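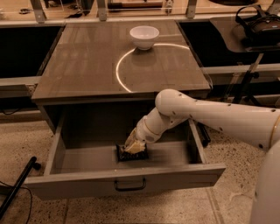 図1 引き出しつきの低い机。天板に白い陶器の鉢、引き出しの中に黒い小物。

暮らしの道具論 第9回 配布資料
引き出しという発明 ―― 「しまう」と「出しておく」のあいだ

前回の椅子の回は、思いのほか質問が多くてうれしかったです。座面の高さの話だけで時間を使い切ってしまい、予告していた背もたれの角度は結局できませんでした(補足を巻末に少しだけ書きました)。今回は引き出しです。私はこのテーマが本当に好きで、準備をしているうちにノートが一冊埋まってしまいました。全部は話せませんので、配布資料のほうに多めに書いておきます。

1. 引き出しは「動く箱」である

まず構造の確認から。引き出しは、前板、側板、先板(奥の板)、底板でできた箱です。箱そのものは大昔からありますが、それを家具の中に水平に差し込み、手前に引けるようにした。たったこれだけのことで、家具の奥のほうまで手が届くようになりました。

開き戸の戸棚を思い浮かべてみてください。奥のものを取るには、手前のものをどけなければいけません。引き出しは中身のほうがこちらに来てくれます。しかも上から見渡せる! 棚が「正面から見る収納」だとすれば、引き出しは「上から見る収納」です。この視線の違いは試験にも出しますので、自分の言葉で説明できるようにしておいてください。

図1の机で見てほしいのは、引き出しの浅さと、引き出された量の大きさです。側板は灰色がかった茶色の木で、底は平ら。前板は机の手前にぐっと出ています。このくらい出ていれば、上から中のものがよく見えます。

2. 深さの話

浅い引き出しと深い引き出しは、別の道具だと考えたほうがいいと思います。

浅いものは、重ねずに一段で置くのに向いています。文房具、カトラリー、鍵、薬など、小さくて種類の多いもの。重ねないので、開けた瞬間にすべてが目に入ります。

深いものは、立てて入れるのに向いています。鍋のふた、たたんだシャツ、書類。立てずに積んでしまうと、下の段は一年後に発掘されることになります(私の実家の台所がそうでした)。

演習室にある教材用の机「Gunus」の引き出しは、内寸の深さが9cmです。封筒やはさみなら楽に入りますが、マグカップは種類によって引っかかります。各自、持ってきたもので試してみてください。入るか入らないかの境目にあるものを見つけると、深さという寸法が急に身近になります。

3. 取っ手を読む

取っ手は、家具と手が出会う場所です。大きく分けると次のようになります。

つまみ ―― 一点で取りつける。指先でつまむ。小さな引き出しに多い。
コの字型・U字型 ―― 二点で取りつける。指を数本かけて引ける。
手掛け ―― 前板そのものを切り欠いたり、上端を斜めに削ったりしたもの。出っ張りがない。
引き手金具 ―― 和箪笥でおなじみの、垂れ下がる輪のような金具。

図1の机は、前板の中央に暗い色の金属のU字型の取っ手がついています。前板がこれだけ横に広いと、取っ手を真ん中に一つ置くか、左右に二つ置くかで設計者は悩むところです。中央に一つなら片手で引けますし、反対の手に何か持っていても開けられます。ただ、幅の広い引き出しを端のほうで引くと、箱が斜めになって途中でつかえることがあります。取っ手が中央にあれば、自然と真ん中を引くことになるわけです。よくできています!

二つ取っ手の箪笥を片手で開けて、がたっと止まった経験のある人は多いはずです。あれは引き出しが悪いのではなく、両手で引いてくださいという取っ手からのお願いを、私たちが聞き逃しているのです。

4. 天板の上と、引き出しの中

今回いちばん話したいのがここです。

図1では、天板の上に白い鉢が一つだけ出ています。丸みのある胴に広い縁、中は空です。引き出しの中には、表面がでこぼことした黒い小さなものがあります。白くて丸いものが上に、黒くて四角いものが中に。偶然の組み合わせでも、こうして並ぶと考えたくなります。どちらが「出しておくもの」で、どちらが「しまうもの」でしょうか。

この授業では、ものの居場所を考えるときに次の三つの問いを使います。

(1) 使う頻度はどのくらいか
(2) 見えていると嬉しいか
(3) 見えていないと忘れるか

(1)だけで決める整理の本はたくさんありますが、私は(2)と(3)がとても大事だと思っています。毎日使わない鉢でも、見えていると嬉しければ出しておけばいい。逆に、毎日使うけれど見た目のうるさいものは、浅い引き出しの手前に入れれば、出してあるのとほとんど手間が変わりません。

去年この授業をとったMuchen Duanさんは、レポートで自分の机の上のものをすべて(3)だけで分類しました。結果、天板に残ったのは図書館で借りた本と、祖母への手紙でした。忘れたくないものだけの机です。すばらしいレポートだったので、本人の許可をもらって研究室の前に置いてあります。ぜひ読んでみてください。

なお、空の鉢には要注意です。入り口近くの空の鉢は、たいてい一週間で鍵と小銭とレシートの住みかになります。それを「散らかり」と呼ぶか「定位置ができた」と呼ぶかは、意見の分かれるところでしょう。演習で話し合います。

5. 低い机という選択

図1の机は背が低く、床は斑点模様のテラゾーです。低い家具は、立った人の目から天板も引き出しの中も見下ろせるという良さがあります。一方で、引き出しを使うには腰をかがめるか、しゃがむか、床に座ることになります。

Walter Quispeさんが先週見せてくれた下宿の実測図では、床座で使う机の引き出しを全開にすると、膝の行き場がなくなっていました。引き出しの寸法を考えるときは、箱の奥行きだけでなく、引いたときに手前に必要な余白も測ってください。自分の体もその余白に入ります。測るときは、箱の奥行きに、人が座る分の奥行きを足した図を描くと分かりやすいです。

6. 演習(演習室、30分)

二人または三人一組で行います。

準備するもの
・巻尺
・方眼紙
・引き出しに入れたい小物(各自持参)

手順
・演習室の引き出しを一つ選び、内寸(幅、奥行き、深さ)を測る。
・全開にしたときの出しろを測り、平面図に破線で描き込む。
・持参した小物を入れ、上から見た配置図を描く。
・組の別の人が、配置図を見ずに小物を一つ探して取り出す。迷った場所に印をつける。
・配置を直して、もう一度。

最後の「直して、もう一度」が面白いところです。自分にとって分かりやすい配置が、他の人にはまったく読めないことがよくあります。進行はTeresa Corriganさんにお願いしています。巻尺が足りない組は声をかけてください。

7. 課題

自宅または下宿の引き出しを一つ選び、中身をすべて出してから、上の三つの問いを使って入れ直してください。入れ直す前と後の配置図をつけること。本文は約1200字……と昨年までは書いていましたが、図が主役の課題なので、今年は字数を決めません。捨てる必要はまったくありません。戻すだけで構いません。

提出は第10回の授業開始時、紙で。図は手描きを歓迎します。

8. 前回の補足(椅子の背もたれ)

Hortensia Cáceresさんから「リクライニングの135度は何に対する角度か」という質問がありました。授業で扱った図では、座面と背もたれのなす角です。床に対する角度ではありません。座面自体が傾いている椅子では値が変わりますので、図面を見るときはどの線から測っているかを必ず確かめてください。

次回は「棚板」です。奥行きの違う棚を比べますので、身近な本棚の奥行きを測って、数字をメモしてきてください。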